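餐具整理:筷子、勺子和夹子

这一页收的是2月22日整理餐具时的记录。东西都是家里和小食堂里常见的:木筷、瓷勺、不锈钢勺、食品夹,还有装它们的沥水盒。整理的地方在Grodwood活动室的里间,平时那里供街坊聚餐用,柜子里攒下的餐具有好几批,新旧混在一起。今年改了收法,顺便把做法写下来,给以后轮到收拾的人参考。

登记册上木筷一共307根,单数,说明至少有一根落了单。瓷勺和不锈钢勺没有逐把登记,只按盒记。

一、分拣的顺序

先把抽屉里的东西全部倒出来,铺一块布垫着,免得瓷器磕在硬台面上。布不讲究,旧毯子、旧桌布都行,颜色深一点或者鲜一点,木筷放上去看得清楚。

然后先挑筷子。筷子细,最容易压在勺子底下,也最容易从盒子侧面的缝里漏出去。挑出来以后分成小捆,尖头朝同一个方向。勺子和夹子放到后面。

二、木筷

木筷要一根一根看。看三处:尖头有没有磨毛,中段有没有弯,粗的一头有没有裂。木纹顺着筷身走的,一般耐用一些;木纹斜着出去的,用久了容易从斜纹处劈开。

检查弯不弯,最简单的办法是把筷子竖起来,对着光转一圈。平放在桌上滚也可以,滚得不匀的就是弯的。轻微的弯不影响使用,留下来配给同样有点弯的那一根。
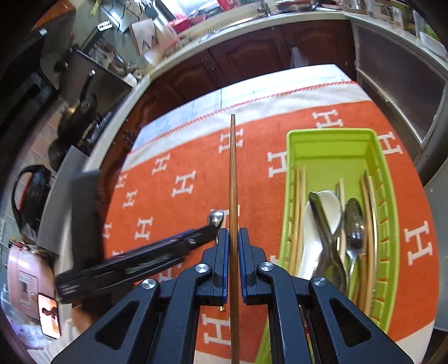
木筷一根,浅棕色,筷身有细细的纵向木纹。旁边绿色餐具盒里放着成捆的木筷、瓷勺、不锈钢勺和一把夹子,下面垫的是橙色毯子。

Sunil Paul看过初稿后来信说,他家的筷子从来不成捆放,洗完直接散着插进筷筒,尖头朝上,干得快,成捆的话中间几根总是潮的。他还问,捆好的筷子放进长盒子里,是立着好还是躺着好。

他说的潮是个实际问题。我们的做法是先晾后捆:洗完摊在布上晾一夜,第二天再捆。捆不要扎得太紧,手指能插进去就行。至于立着还是躺着,长盒子浅,筷子只能斜靠在盒壁上,靠两边放,中间留给勺子。如果用的是深筷筒,就照他的办法散着插。

三、瓷勺

瓷勺怕碰,放在盒子中间,勺窝朝上。几把叠在一起的时候,中间夹一张厨房纸,取的时候先取纸再取勺。

边上有缺口的瓷勺不再用来吃饭。以前有人把缺口的留着舀米,去年10月划破过一次手,后来就都清出去了。清出去的勺子用报纸包好,外面写上“碎瓷”两个字再丢。

瓷勺底部容易积一圈茶色的印子。用小苏打加一点水调成糊,抹上去放一会儿,用软布擦掉。钢丝球会在釉面上留下划痕,不要用。

四、不锈钢勺

不锈钢勺最省事,洗净擦干就可以放回去。擦的时候顺着勺柄擦,水渍不容易留下。勺窝里如果有彩色的斑,多半是水垢或者受热留下的,用白醋擦一遍,再用清水冲净。

长柄的放一边,短柄的放另一边。长柄勺有时比盒子高出一截,关抽屉会卡住,这样的就单独放到灶台旁边的罐子里。

五、食品夹

夹子占地方。有锁扣的扣上再放,没有锁扣的用一根皮筋套住夹口。夹子横在勺子上面也可以,下面压着瓷勺的时候要轻放。

连接处最容易藏油。用旧牙刷蘸热水和洗洁精刷几遍,张开、合上各刷一次,然后张开着晾。夹生肉的和夹熟食的分开,夹生肉的那把在柄上缠一圈红线。

六、沥水盒

侧面带条缝的塑料长盒,好处是透气,坏处是细的东西会伸出来。缝宽的盒子可以在底下垫一片裁好的沥水垫。我们用过Fillex和Nitness两种垫子,Fillex的厚一些,裁的时候要用大剪刀;Nitness的薄,剪得快,但容易卷边,过一阵要翻过来压一压。

盒子本身每两周洗一次。先把东西全拿出来,盒底的水倒掉,再用刷子顺着缝刷。塑料盒不要拿开水烫,温水就够。洗完倒扣着晾。

七、盒子的摆法

每个盒子的里面是这样安排的:
左侧靠壁,木筷一捆
右侧靠壁,木筷一捆
中间,瓷勺
瓷勺旁边,不锈钢勺
最上面,夹子

聚餐的时候整盒端上桌,大家自己取。人多的那几次,最多会用到200根筷子,这时候两捆不够,另外再拿一盒只装筷子的。余下的收在柜子最下面一层,用干净的布袋装着。

八、数目和配对

筷子配对主要看长短和粗细。长短差一点点没有关系,粗细差得多的夹东西会滑。配好的一双用纸条绕一圈,整批配完再拆掉纸条成捆。这一次淘汰了90根,多数是尖头发毛,也有发黑的。淘汰的木筷洗净晒干,可以给菜苗当支架,阳台上正用得着。

新筷子买来先用温水洗,晾干后再和旧的放到一起。新旧颜色会不一样,用上几个月就差不多了,不必特意分开。

盒子上的标签写明品类和整理日期,贴在短的那一面,拉开抽屉就能看到。标签用防水的,普通纸贴上去没几天就起皱。下一次轮到整理的人,请在柜门内侧的表上签名,写明换了什么、少了什么。

柜子钥匙挂在门后第二个钩上。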